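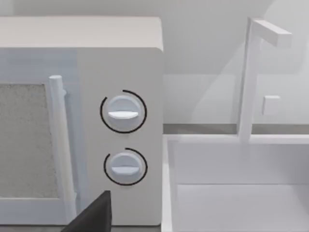
Microwave and sink in the Kilar kitchen, from the gripper's side.

12 June 2020

I've been living with the Kilar kitchen pack for a while now, and since people keep emailing me about it (hi, everyone who trains arms in simulation and hates modeling appliances!) I figured I'd write up how it went.

Quick background. Kilar is a set of simulated kitchen scenes from the Murkus people, and it ships with a learning method called Drerell. You give Drerell a small pile of demonstrations, it chops them up wherever the gripper gets close to something, and then it stitches the pieces back together with the furniture moved a bit. So you drive the arm yourself for an afternoon and wake up to 2,000 new runs. I love this idea and I wanted it to work so badly.

I started with the microwave, mostly on the knobs. They're plain discs with a grip bar across and a black arc drawn part of the way round, no numbers, so your policy has to read the angle off the bar. Mine learned that fine. I recorded 169 demos, threw out the ones where I fumbled, kept 159, and the policy trained on the stitched-up set was way smoother than the one trained on my raw driving. Less dithering near the door handle too, which was my big complaint with the older Nwosu scenes. 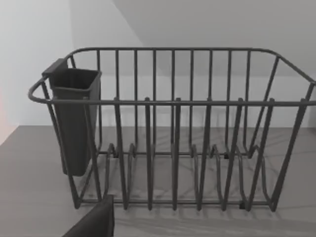

Thin stuff is where I got grumpy. Anything made of wire is miserable for contact, and the rods on the dish rack are no exception. The fingertip would catch on a rail, the solver would panic, and off went the arm toward the ceiling. Halving the physics step helped a lot, but then everything runs slower and I had to leave it going overnight. Also, Drerell decides where to cut a demo by distance, and with that many rods close together it cuts all over the place. I ended up marking the cuts by hand for every rack task, and that was a long, boring evening with a lot of tea.

Looks-wise it's very plain. White walls, smooth surfaces, soft shadows. If you need pictures that pass for a real kitchen, go elsewhere or bring your own textures. For me it was fine, I only care about whether the motions come out right.

The docs are thin, and the install page still points to an old version. There's supposed to be an update in July that fixes the cut detection. Four stars from me for the knobs and doors, 2 for the wire, and I'll rerun the rack tasks once the new release is out.

We use cookies to remember your settings and count visits. By continuing to browse you agree to our cookie policy. Accept | Manage preferences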